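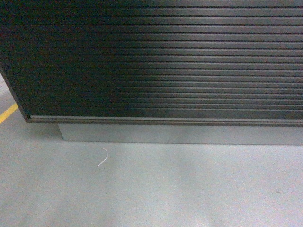

Page 5

**Sticky shutter door on an office cabinet – what do I put in the tracks?**

Hello everyone! I took over a slatted cabinet from my old workplace (a Kaltberg, I was told, though I can't find a label) and the door drags terribly in June when it's humid. My neighbor swears by cooking oil, which makes me nervous. I'd love to keep it going – it holds all my sewing patterns.

Vasiliki Stergiou

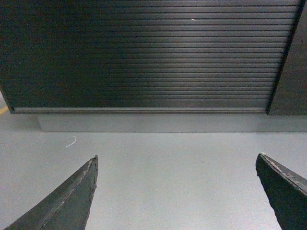 *Slatted shutter front, dark gray*

**bermudez_attic**

Oh please, no cooking oil! It goes gummy and you'll be scrubbing it out for weeks. Vacuum the side tracks first with the narrow nozzle, then wipe them with a barely damp cloth and let them dry overnight. After that, rub a plain candle stub along each track and run the door up and down a few times. I do mine every spring and it still glides nicely, bless it.

**Brernstead Bob**

wd40

**Tilly in the back room**

Candle worked for me too. Check that the cabinet is level while you're at it, mine was leaning and one side kept catching.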